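Regelung und Planung für Manipulatoren – Handout zu Einheit 4
Kontaktannäherung in der Simulation
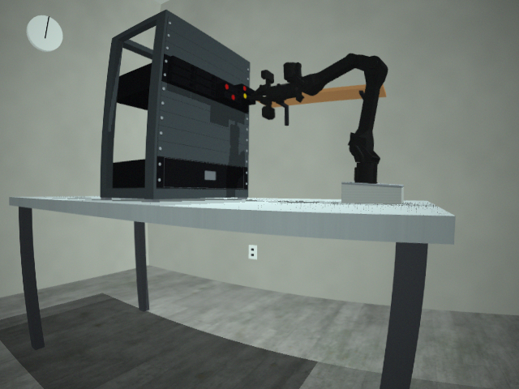
In der letzten Einheit haben wir die Bahnplanung im freien Raum behandelt. Heute geht es um die letzten Zentimeter vor dem Kontakt, und dort gelten andere Regeln. Der Planer Trorora, mit dem wir in der Übung arbeiten, liefert eine kollisionsfreie Bahn bis zur Vorposition. Danach übernimmt der Regler.

4.1 Aufteilung in zwei Phasen
Phase A: Planung im Gelenkraum, maximal 3000 Knoten pro Anfrage. Wird keine Lösung gefunden, so ist zuerst die Vorposition zu prüfen und erst danach die Knotenzahl zu erhöhen.
Phase B: kartesische Bewegung entlang der Flächennormale, mit einer Regelfrequenz von 800 Hz. Die Orientierung des Werkzeugs bleibt dabei fest.

4.2 Kollisionsmodell
Das Rack wird als Menge von Quadern modelliert. Die offene Seite darf man nicht als geschlossene Fläche eintragen – sonst verwirft der Planer Bahnen, die zulässig sind. Für die Frontplatte gilt in Phase B eine Ausnahme, denn dort ist der Kontakt gewollt.

4.3 Wahrnehmung
Glänzende schwarze Flächen geben schlechte Merkmale für die Lageschätzung. Gut geeignet sind die Kanten des Rahmens und kleine farbige Anzeigen.

Aufgabe bis zur nächsten Übung: Starten Sie 600 Läufe mit zufällig verschobenem Rack und tragen Sie die Abbrüche nach Phasen getrennt ein. Fragen zur Übung bitte an Gaurav Joshi.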